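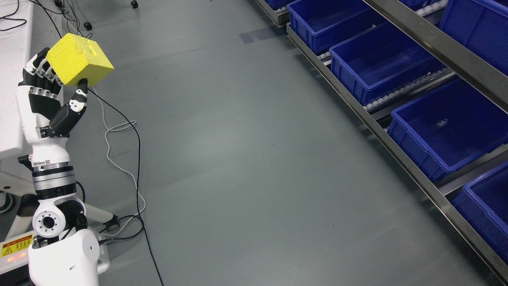

Reading Tracks and Signs
Handout for session 6, Mammals of Field and Woodland
Malsha Gamage

Last session we looked at skulls, and I know some of you would happily have stayed with the badger all evening! Now we get to the part you can practice on any muddy path. Most wild mammals see us long before we see them, but they leave an awful lot behind.

Start with the toes

Count toes first, then look for claws. Cats and dogs both show four toes on each foot. A cat's print is rounder, usually with no claw marks, and the back edge of the main pad has three lobes. A fox print is narrow and neat, and you can often draw an X between the toes and the pad without touching either (try it, it's very satisfying). Badgers and otters have five toes, though the fifth one doesn't always show. A badger's sit almost in a row, with long claw marks well out in front.

Soft mud spreads a print and melting snow can make a fox look like a wolf. Measure several before you decide, and write down the ground conditions next to the numbers.

Then follow the trail

One print is a clue, but a line of them is a story. Foxes at a trot put the hind foot in or very near the print of the front foot, so the trail looks like a single row of dots. Pet dogs wander all over the place. Walk beside the trail and never on it, for at least 50 paces if the ground allows.

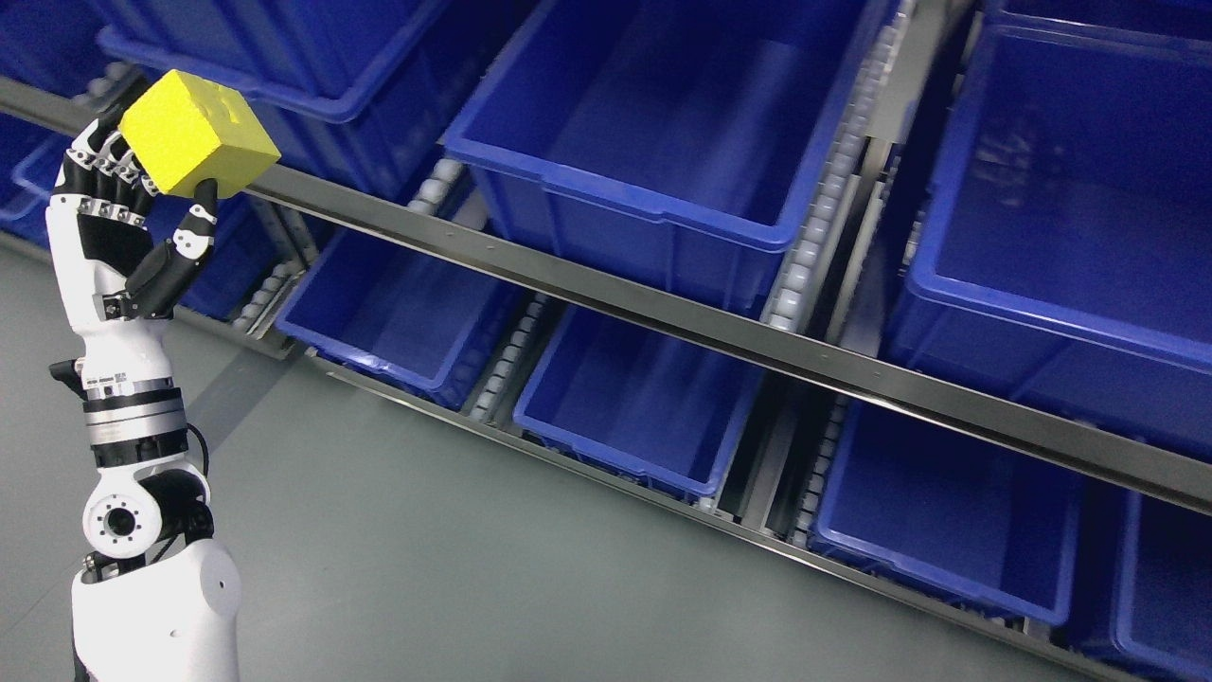

Droppings, hair and feeding signs

Fox droppings are twisted, pointed at one end, and full of fur, beetle shells or berry seeds depending on the month. Otter spraint turns up on rocks and under bridges and smells oddly sweet, a bit like jasmine tea. Check the bottom strand of wire fences for hair. Badger hair is stiff and wiry, pale with a dark band, and it won't roll smoothly between your fingers.

For the April walk

We meet at the Hukbridge parking lot at 6 a.m., and yes, it's worth the alarm clock! Bring a ruler, a notebook and boots. Nimal Nanayakkara will have plaster for casting. Please read the fox and badger chapters beforehand, and send any track photos to Piyumi Jayasinghe with the ruler in the shot.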